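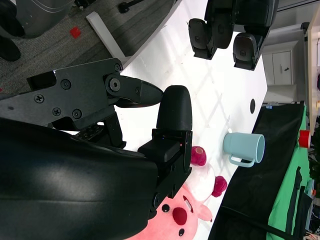
Can a robot arm clear a household table without a person standing by?
Part of the table. The arm can pick up and put away many rigid items, but soft items and items lying in awkward positions still need a person within reach.

Flonach project: progress report to Gilemar
Prepared by Senad Vukadinović
For the attention of Gisela Maldonado
Reporting period: six months, ending March

Scope of the period

The grant covers a study of whether a single arm with a two-jaw gripper can do ordinary tidying work at a level that a household or a small shop would accept. The work plan lists clearing a table, returning items to a shelf, and folding or stacking cloth. Table clearing took up most of the period. Shelf return was started and is behind plan. Cloth work was limited to moving cloth out of the way, and folding has not been attempted.

We defined "done" the way a person asking for the chore would. An item counts as cleared when it is in its assigned place, undamaged, in a position that does not block the next item. A mug placed upside down in a bin meant for upright mugs is recorded as a failure, even when the grip itself was sound. This is stricter than the definition in the original proposal, and results from before the change should not be compared with results after it.

Table clearing

Upright mugs and cups are handled well when there is free space around them. The planner approaches the rim from above, puts a jaw on either side of the wall, closes, and lifts. Most remaining failures with upright items come from neighboring objects. The arm needs more clearance than a hand does, and the planner will sometimes reject every approach to a mug that a person would reach without thinking.

A mug lying on its side is a separate problem. The open rim is still a usable grip point if it faces away from clutter, but the item has to be turned upright before it can be placed. Turning is now a separate step: the arm lifts by the rim, rotates at the wrist, and sets the base down. If the handle points in the direction of rotation it can touch the table first, and the mug then slips in the jaws. The Norkmont planner did not model the handle at all before this period. It now treats the handle as a rough block attached to the body, which has reduced slips, though it also rules out some grips that would have worked.

Plush toys are the weakest category. The jaws close on fabric easily, so the first grip nearly always reports success. The trouble begins with the lift. Loose pile compresses and the toy rotates or drops, and small attached parts such as pom-poms attract the grasp detector because they stand out in color and shape. A grip on an attached part carries the full weight of the toy on its stitching. We have added a penalty for small protruding regions, and the detector now prefers the main body when it can see enough of it. When the body is hidden by the arm itself the penalty has little effect.

Dark and light surfaces

Reflections on a white tabletop still produce false edges in the wrist view. The effect changes through the day and is worst shortly after 2 p.m. at the Obura site, when window light crosses the work area. Blinds help. We do not consider blinds a solution, as the stated goal is a normal room, and results with the blinds closed are reported separately in the data annex.

Dark cloth is difficult for the opposite reason. The depth estimate over black fabric is sparse, and the planner has at times treated the cloth as open space beyond the table edge. The present rule is conservative: any region without reliable depth is closed to the arm. This prevents contact, and it also means that an item resting on black cloth may be left where it is. The log marks these as "declined" and they are counted against us.

Fingers

The current pair combines a tapered tip on one side with a rounded pad on the other. The taper gets into gaps and under rims. The pad spreads the load and is kinder to glaze. The combination is a compromise and has one known fault – on thin-walled items the point of contact sits off center, and the item tends to swing toward the pad as it leaves the table. We looked at matching pads on both sides. They held mugs more steadily and were worse at almost everything flat, so the mixed pair stays for now.

Screws in the jaw plate are to be checked at the start of each session. One session was discarded after a slow drift in the closing position was traced to a loose pivot. The check has been added to the startup list.

Time and supervision

Speed remains well below that of a person. A mixed table that an adult clears in a short time occupies the arm for around 30 minutes, with much of that spent on replanning after a declined or failed grip. For a household this may be acceptable if the arm can be left alone. For a shop floor during opening hours it is not, and we advise against describing the system as suitable for that use in any Gilemar material at this stage.

Supervision is the larger issue. The operator still steps in for dropped soft items, for anything that rolls, and for items that reach the floor. The arm is fixed and has no means of recovering something from carpet. We have stopped treating floor drops as rare events and now end the run when one occurs, with the chore marked incomplete.

Shelf return

Shelf work began late because the planner changes described above had to come first. Items can be placed on an open shelf at table height. Closed cabinets are outside the present ability of the system: the arm can pull a handle, but it cannot hold the door and place an item, and the door often swings back before the arm returns. A door stop would get around this. We would like guidance from Ms. Maldonado on whether changes of that kind to the home are within the spirit of the grant.

Departures from plan

The second finger design was dropped for the reasons given above, and the unspent part of that line was moved to sensor work. Cloth folding has been deferred to the next period. We request that it be reduced to stacking of already folded cloth, as folding with one arm would absorb effort that is better spent on soft-object lifting.

Next period

Two items have priority. The first is a check during the lift, so that a toy that begins to rotate is set down again before it falls. The second is a better handle model in Norkmont, to recover the grips now being ruled out. Runs at Obura will continue with blinds open as the default condition. The revised item list and the updated definition of a completed chore will be sent with the data annex for approval before testing resumes.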